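3.2. Contenants et supports de rangement

L'étude porte sur le rangement de petits contenants domestiques dans des supports ajourés, tels qu'on les rencontre dans les cuisines et les buanderies. Le choix du support détermine en effet la stabilité des objets déposés autant que la facilité avec laquelle ils peuvent être repris.

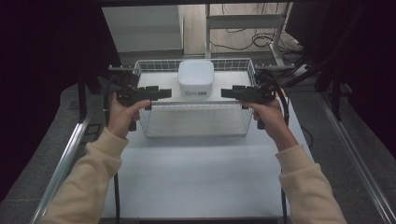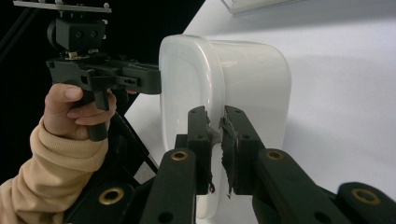 Figure 4. Contenant blanc à angles arrondis. En haut : dans le panier en fil métallique blanc. En bas : sur le plateau de la table.

Le corpus Drundby réunit 303 épisodes de rangement, répartis entre 24 types de contenants. Trois caractéristiques ont été relevées pour chaque type : la forme de la base, le rayon des angles et la présence d'un couvercle. Les contenants à base rectangulaire et à angles vifs se juxtaposent sans perte notable de place. Les formes arrondies laissent en revanche des interstices que les participants comblent volontiers par des objets de petite taille, au détriment de la lisibilité de l'ensemble.

La typologie de Wovau, retenue pour le codage, distingue le dépôt simple, l'appui contre une paroi et l'empilement. Elle a été complétée par une quatrième catégorie, le dépôt sur chant, absente de la version initiale mais fréquente dès lors que la hauteur disponible est réduite. Les épisodes dans lesquels un contenant change de position après son dépôt font l'objet d'un double codage, la position finale étant seule prise en compte dans le tableau 5.

La nature des parois intervient également. Dans un panier à mailles, l'étiquette d'un produit demeure en partie accessible au regard, ce qui limite les manipulations de vérification. Les bacs pleins imposent au contraire de soulever ou de pivoter l'objet. Cet effet, déjà signalé pour le corpus Hurnon, est examiné séparément pour les contenants opaques et pour les contenants translucides à la section 4.1.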